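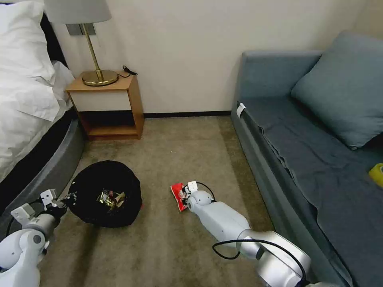
Galenness Rabbit and Guinea Pig Rescue
Winter housing checklist, with comments

Inspection: December 2025
Areas covered: Oren shed, Alemneh block, Latov runs, feed store, isolation room
Marks used: OK, Watch, Fix. Anything marked Fix needs doing before new animals go into that pen.

1. Oren shed (rabbits, indoor pens)

1.1 Roof and gutters – OK
No drips after the heavy rain. Leaves cleared from the back gutter.

1.2 Door and bolts – Fix
The top bolt does not reach its keep unless the door is lifted. The door has dropped on the lower hinge. Rehang it, and don't file the keep any wider, as that was done in May and has made it worse.

1.3 Pen panels – Watch
All clips present. One panel in the end pen has a bent upright near the floor. A small rabbit could not get through, but a foot might catch. Swap it with the spare panel from the store.

1.4 Flooring – OK
Rubber mats flat and dry. The corner of the mat by the door has been chewed. Trim it.

1.5 Ventilation – Watch
High vents open on both sides. The low vent was blocked with a sack, presumably to stop the draught. Sack removed. If the nearest pair feel the cold, give them a deeper bed and a second box, and leave the vent alone.

1.6 Hiding boxes – OK
Every pen has boxes with two exits.

2. Alemneh block (guinea pigs)

2.1 Heater and thermostat – OK
Guard fitted and cable out of reach. The wall thermometer and the one at pen height do not agree. Go by the one at pen height.

2.2 Bedding depth – Fix
Too thin in the bottom row. Fleece alone is not enough there at night. Add hay on top until the spring.

2.3 Water bottles – Watch
All running when the ball was pressed. Three have green growth in the neck where the brush doesn't reach. Use the thin brush and rinse well.

2.4 Ramps – OK
Side rails firm. None steeper than before.

2.5 Scales – Fix
The scales read 1,640 g with the 1,000 g test weight in the tray. The tray had been put back crooked and was pressing on the casing. Once reseated they read correctly, but the last round of weights in this block can't be relied on. Weigh everyone again and put a line through the old figures. Please don't rub them out.

3. Latov runs (outdoor)

3.1 Mesh – Watch
Sound on the long sides. Rust on the north end at ground level, still strong when pulled by hand. Check again at the next inspection and after any snow.

3.2 Skirt and digging – Fix
Fresh digging on the outside by run 2, most likely a fox. It has not got under the skirt. Fill the hole, peg the skirt down and lay slabs along that side. Run 2 stays closed until this is done.

3.3 Lids and catches – OK
All catches work with cold hands and gloves on. Two catches per lid, as there should be.

3.4 Covers – Watch
Eyelets torn on one cover. It will hold in light wind only. Order a replacement.

3.5 Plants in reach – OK
Ivy cut back from the fence. Nothing else of concern at this time of year.

4. Feed store

4.1 Bins – OK
Lids tight, no droppings, no gnawing.

4.2 Hay – Fix
The bottom row of bales is straight on the concrete and smells musty. Throw out anything with grey dust in it. Stack the rest on pallets with a gap behind – a hand's width will do.

4.3 Dates on pellets – Watch
Two bags are close to their date and were behind newer ones. Moved to the front.

4.4 Medicines cupboard – OK
Locked. Fridge log filled in every day except one.

5. Isolation room

5.1 Foot dip and gloves – OK
Dip fresh. Plenty of gloves in small, few in large.

5.2 Separate tools – Fix
The dustpan from Oren shed was found in here. It stays in isolation now, and Oren needs a new one. Mark the handles with red tape.

5.3 Waste – OK
Bags tied and kept apart from the muck heap.

5.4 Notes on doors – Watch
One pen had no arrival date on its card. The date was in the intake book and has been copied across.

6. Fire and electrics

6.1 Extinguishers – OK
Pins in, gauges in the green.

6.2 Extension leads – Fix
One lead in the feed store was still coiled while in use. Unwind it fully or take it out.

6.3 Carriers – Watch
Enough for every animal, but stacked behind the hay. Move them next to the door.

Order list from this inspection: hinge and screws for Oren door, slabs for run 2, run cover, thin bottle brushes, large gloves, dustpan, red tape.

Tick and initial each Fix on the sheet in the kitchen when it is done.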